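July
By Torben Lindemann

This site uses cookies to remember your reading preferences. Accept | Manage

The Elevator Will Save Us, Apparently

Every converted warehouse now sells itself on its elevator. I have read the brochure for the Gernach building twice, and it spends more words on the lift than on the heating. The ride is "an arrival experience." I rode it. I arrived.

The supplier, Sundora, quotes a load of 900 kilos and a wait that never tops 90 seconds. I timed it at 8 in the morning, when people wanted it, and the second figure did not survive. The load I take on trust, as I was carrying a sandwich.

What bothers me more is the finish. Brushed steel is sold as the material that hides everything, and anyone who has wiped down a fridge door knows how that goes. It picks up every ceiling light in the lobby and hands it back as a streak. Set it in a heavy dark frame on a white wall, with old brick nearby, and you have the look that Herath and Jurnska have both been pushing for years. It is handsome enough. I doubt it is worth the service charge, which tenants tell me has gone up 3 times.

There are stairs, by the way. The brochure gives them one line.

Last updated: July

Get our newsletter in your inbox. Unsubscribe at any time.

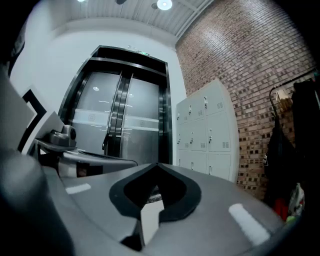 Steel elevator doors in their dark frame, with a white locker cabinet against the brick to the right.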